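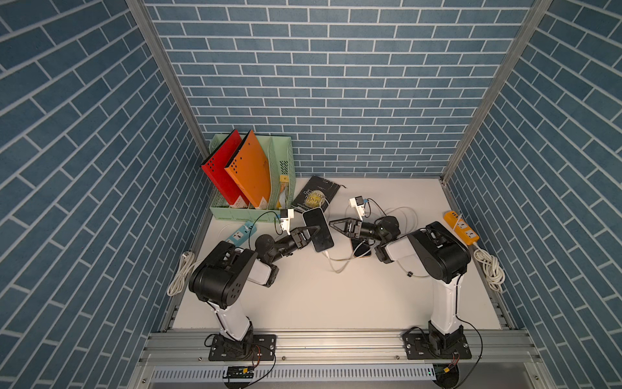 A reader of the earlier version of this entry objected that "desk charging" was treated as a matter of chargers alone, when most of the trouble comes from where the cable goes after it leaves the phone. The entry has been rearranged with that objection in mind, and cable routing now has its own section.

Home Index Household Desk and paper Cables Previous Next

Desk charging

5 min read
Print | E-mail this entry

Desk charging is the practice of keeping one or more smartphones connected to a power supply on a work surface, usually by a cable and usually while the surface is in use for something else. The term covers the phones, the cables, the power source and whatever holds them in position. It is distinguished from bedside charging, where the phone is left alone for several hours, and from locker charging, where it is out of reach.

Terms

The lead is the cable between the power source and the phone. The phone end is the smaller or only detachable plug, depending on the lead. The service loop is the spare length left between the last fixed point of the lead and the phone end. The rest position is the place the phone returns to after each use. A desk with two phones on charge has two leads and two rest positions, and these should not cross.

Position of the phone

A phone on charge may lie flat or stand on an edge. Lying flat is the more common. It needs no support, the phone cannot fall any further, and the lead runs out level with the surface. Its drawback is area: a flat phone occupies its full outline, and papers tend to be set down on it.

An upright phone takes up less of the desk, but it must be held. Stands are made for either long-edge or short-edge use, and some will accept both. On most phones the charging port is in the short lower edge. If the phone stands on that edge, the stand needs an opening for the plug, or the weight of the phone will bear on it. If the phone stands on a long edge, the port faces sideways and the plug is clear of the surface.

A phone being lifted while connected carries its lead with it. The service loop has to be long enough for this movement. Where it is too short, the pull is taken at the phone end — first by the strain relief, then by the plug shell, then by the port.

Cable routing

Leads are commonly run by one of three routes. In rear routing the lead comes over the back edge of the desk and forward to the phone. In side routing it comes over the left or right edge. In through routing it rises from a hole or grommet in the desktop. Rear routing keeps the front of the desk clear and needs the longest lead. Through routing needs the shortest, and fixes the rest position within a small circle of the hole.

The Horkel desk guide, used in several training offices, gives 35 centimeters as the service loop for a phone that will be picked up while connected, and recommends a clip at the point where the loop begins. Longer loops were found to drift under folders and keyboards. Shorter ones were found to drag the phone back across the desk when it was set down.

A white lead on a white desk is easy to overlook. This is an advantage for appearance and a disadvantage for handling: the lead is caught by a sleeve or the corner of a folder more often than a dark one. Some offices mark the phone end with a band of colored tape. The tape should stop short of the plug.

Neighboring objects

Desk charging is rarely the only use of a desk. File folders, pens, notebooks and trays compete for the same area. Folders are best stored on edge in a slotted organizer at a rear corner, away from the leads. In the photograph at the head of this entry, a light mint-green mesh organizer in the back-left corner holds a red folder and an orange one.

Mesh organizers are light, and a lead threaded behind one can shift it when the phone is lifted. Leads should pass in front of or well clear of the organizer. The slots should not be used as a phone holder unless they are wide enough to take the phone with the plug in place. A folder pushed in beside the phone will press on the plug from the side.

Heat

Phones give off heat while charging, more so when in use at the same time. A phone lying flat sheds less heat from its underside than one standing on edge with both faces open. A case reduces the loss further. Phones should not be stacked while charging, and should not be charged under paper or inside a closed folder.

Wear

The phone end wears first. Signs are a gap between the plug shell and the outer sleeve, a stiff place in the lead just behind the plug, and charging that stops when the phone is turned. A lead showing any of these is replaced. Taping over a split sleeve does not restore the strain relief.

Plugs are drawn out straight, by the shell. Drawing them out by the lead, or at an angle, is the usual cause of early failure in shared offices. Dimau, a supplier of desk fittings, replaced 128 leads at its Hutport office in one round of checks and recorded the stiff place behind the plug as the commonest fault. The next was a flattened lead, from the wheels of a chair.

Routine

A working routine for a desk with more than one phone is as follows.

Clear the area between the rest positions and the point where the leads arrive.
Lay each lead out to its full length and remove twists.
Clip each lead where its service loop begins.
Connect the phones one at a time, supporting each phone with one hand.
Set each phone in its rest position with the lead leaving on the side nearest its clip.
Return folders and loose papers last.

The Fernandes office checklist adds a second look after 60 minutes, to confirm that each phone is still drawing power and that no lead has worked its way under another object. Where a phone has stopped charging, the plug is reseated before the lead is changed.

See also

Cable clips; Desk organizers; File folders, storage on edge; Grommets; Strain relief

Print | E-mail this entry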